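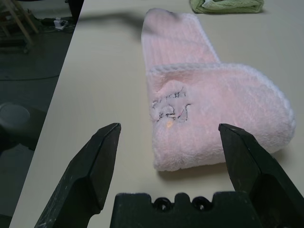

Warm Feet, Please: Hanelthorpe Sock Drive Is Back for April

The sock table has returned to the Hanelthorpe community hall, and if you have a drawer full of spares at home (who doesn't?), Oriana Valdebenito would dearly love to see you there. Fuzzy socks like the pink one pictured are always the first to be asked for, and she says she can never get enough of them.

Last year neighbors brought in 845 pairs, a number that still makes her smile, and this time she is hoping for 2,000 — a big jump, she admits, but the folks over on Barrientos Street have already promised to help. Singles are welcome too! Facundo Pereyra lays each one out flat and looks for a match, and a little writing or a small spot on the fabric won't rule a sock out, so please don't fret over that.

Drop-off runs until 9 in the evening all through the month, at the side door. Ignacio Maldonado still has room for a few more helpers at the sorting table, and there will be coffee and something sweet for anyone who stays a while.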